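Search this site
Enter keywords

The Plum Jam Year 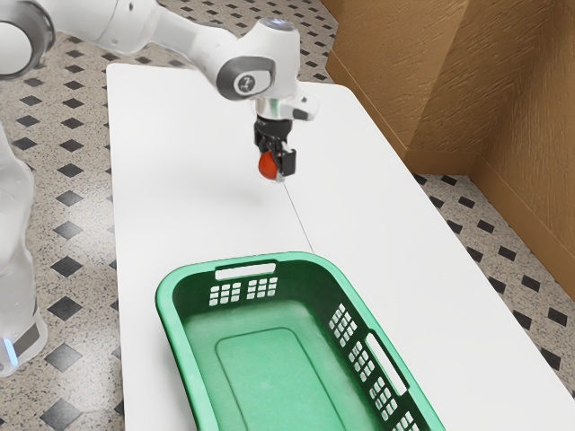

Something small and red, held over a long white table.

My aunt Hằng Ông kept a ledger for everything, and in April of the year she turned sixty she wrote down 215 jars of plum jam, which was more than our whole street could eat, even with Gillespie Shearer taking two a week for his toast and, I suspect, for company.

"Take some to Wusuma," he told her, leaning on our gate as he always did, "they've got no plums up there at all, poor things." So we loaded the old van, she and I and my cousin Vy, and drove up singing, with the jars chattering away behind us like a choir that had lost its page.

We came home with 9 jars, a goat, and a letter from a woman named Trinh Hồ, who had been my aunt's best friend at school and had not written in all those years. My aunt read it twice at the kitchen table. Then she opened the ledger and wrote, under plums, "Trinh coming for supper. Get bread."

Comments

Nga Sầm: Oh, I loved the goat!

Podisetti: My grandmother kept a ledger too. More please.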